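Sitzkomfort beim Skolwood Jalla: Schaumstoff tauschen oder Wellenfedern nachspannen?

Forum: Möbel selbst instand setzen > Polster und Gestelle
Seite 1 von 1

torfstecher
Themenstarter

Moin zusammen,

unser Dreisitzer Jalla von Skolwood (Bezug beige, Webstoff) sitzt sich seit dem Winter deutlich weicher als früher. Vor allem auf dem linken Platz sinkt man so weit ein, dass die Vorderkante in die Kniekehlen drückt. Das Sofa ist sieben Jahre alt und steht täglich in Gebrauch.

Daten, soweit ich sie ermitteln konnte:
Sitzkissen: lose, Reißverschluss hinten
Kern: Kaltschaum, laut Etikett RG 35
Unterbau: Wellenfedern, mit Clips am Massivholzrahmen
Kernhöhe: 16 cm laut Datenblatt, bei mir in der Mitte noch gut 13

Angebot vom Polsterer für neue Kerne inklusive Einbau: 456 Euro. Frage: Reicht es, nur die Kerne zu tauschen, oder muss ich den Unterbau gleich mitmachen?

kantenleimer

Erst Unterbau prüfen, dann Geld ausgeben. Kissen herunternehmen, Brett quer über den Rahmen legen und den Abstand zu den Federn messen, einmal unbelastet und einmal mit einem definierten Gewicht. Beide Plätze vergleichen. Wenn links die Federn mehr als einen Zentimeter tiefer hängen als rechts, liegt es am Unterbau, und der beste Schaum nützt nichts.

Wellenfedern lassen sich übrigens nicht sinnvoll nachspannen. Was man tauschen kann, sind die Clips. Die Kunststoffeinlagen darin reißen gern.

Raumgewicht_Rita

Sehe ich anders. Drei Zentimeter bleibender Höhenverlust bei 16 cm Ausgangsmaß sind fast 19 Prozent. Damit ist der Kern verbraucht, unabhängig vom Zustand der Federn. RG 35 ist für einen täglich genutzten Sitzplatz das Minimum. Ich würde auf RG 50 gehen, Stauchhärte zwischen 4,0 und 4,5 kPa, und oben eine Lage Polsterwatte auflegen.

456 Euro halte ich für viel, wenn der Bezug bleibt. Zuschnitte bekommt man beim Schaumhändler erheblich günstiger. Das Einziehen ist mit einer dünnen Folie in zwanzig Minuten erledigt.

kantenleimer

@Raumgewicht_Rita: Der Höhenverlust ist unstrittig. Trotzdem hängt die Lebensdauer des neuen Kerns davon ab, worauf er liegt. Eine durchhängende Feder erzeugt eine Mulde, und der Schaum arbeitet dann dauernd auf Biegung. Das Messen kostet nichts.

Onni Hirvonen

Ich habe das gleiche Modell im vorletzten Sommer überarbeitet, deshalb ein paar Erfahrungswerte. Bei mir waren zwei Clips auf der linken Seite gebrochen und der Kern zusätzlich gesetzt. Ihr habt also vermutlich beide recht.

Verwechslungsgefahr besteht beim Unterbau: Der Jalla hat Wellenfedern, das optisch sehr ähnliche Modell Predar dagegen Gummigurte. Beim Predar ist das Vorgehen ein anderes, dort müssen die Gurte komplett neu gezogen werden. Beim Bezug hilft der Vergleich nicht weiter, beige Stoffsofas sehen sich nun einmal ähnlich: 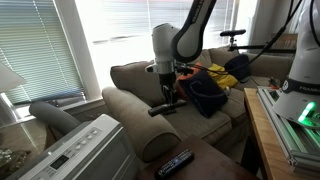 Vorgehen beim Wellenfederunterbau

1. Sofa auf die Rückenlehne legen, Spannvlies an der Unterseite vorn lösen. Tackerklammern mit dem Klammerheber ziehen, nicht reißen. Das Vlies kann wieder verwendet werden.

2. Alle Clips mit der Taschenlampe kontrollieren. Gebrochene Einlagen erkennt man am Spiel zwischen Federende und Blech.

3. Feder mit dem Federzieher aushängen. Schutzbrille und Handschuhe tragen, die Teile stehen unter erheblicher Spannung.

4. Neuen Clip in die vorhandene Position setzen. Sind die Löcher ausgerissen, vorher mit Hartholzdübel und Leim füllen und einen Tag warten.

5. Querverbinder zwischen den Federn prüfen. Papierummantelte Drähte dürfen nicht seitlich wandern.

6. Vlies wieder antackern, Klammerlänge 8 mm.

Die Clips hatte ich von Lehtinen, Ausführung mit vier Nagellöchern. Die mit drei Löchern passen nicht auf die Zarge.

torfstecher
Themenstarter

Danke, sehr brauchbar. Gemessen mit 20 kg Zementsack auf einem Brett: rechts 21 mm Einfederung, links 38 mm. Unbelastet hängt die linke Seite 12 mm tiefer. Damit fange ich unten an.

Frage zu Schritt 3: Geht das auch ohne Federzieher? Für zwei Clips wollte ich kein Werkzeug kaufen.

kantenleimer

Geht mit einer stabilen Gripzange und einer zweiten Person. Empfehlen würde ich es nicht. Ein Stück Maurerschnur doppelt um die letzte Windung gelegt und an einem Rundholz gezogen ist besser zu kontrollieren.

Schlitzschraube

Ich werfe mal die Gegenposition ein: Sperrholz 9 mm auf die Federn, fertig. Habe ich bei zwei Sofas so gemacht, beide halten.

Raumgewicht_Rita

Halten tun sie, nur sitzt man dann auf Schaum über einer Platte. Die Federung ist damit außer Betrieb und der Kern muss alles allein aufnehmen. Bei RG 35 ist man nach kurzer Zeit durch. Außerdem fehlt die Belüftung von unten, falls die Platte nicht gelocht ist.

Schlitzschraube

Gelocht ist sie, 20er Forstner im Raster von 10 cm. Und wer gern fest sitzt, dem fehlt nichts. Aber gut, Geschmackssache.

Onni Hirvonen

Als Übergangslösung vertretbar. Ich würde die Platte dann nicht auf den Federn aufliegen lassen – das scheuert und knarzt –, sondern auf einer Leiste am Rahmen. Dabei ändert sich die Sitzhöhe, also vorher nachmessen.

Zum Schaum noch: Beim Zuschnitt in Breite und Tiefe je 1 cm zugeben, sonst wirft der alte Bezug Falten. Der Stoff hat sich nach sieben Jahren gelängt.

torfstecher
Themenstarter

Rückmeldung: Links waren drei Clips defekt, einer davon komplett durchgebrochen. Alle Clips auf der Seite getauscht, Einfederung jetzt 23 mm. Mit der Schnurmethode hat es funktioniert, dauert aber.

Kerne bestelle ich in RG 50 mit 4,0 kPa, Zugabe 1 cm wie beschrieben. Den Bezug wasche ich vorher nicht, das Etikett erlaubt nur chemische Reinigung. Liefertermin ist Juli, bis dahin bleiben die alten Kerne drin, links und rechts getauscht.

Raumgewicht_Rita

Beim Bestellen die Oberseite angeben, falls du die Watte gleich aufkleben lässt. Und die Vorderkante mit Watte umschlagen, sonst zeichnet sich der Kern unter dem Stoff ab.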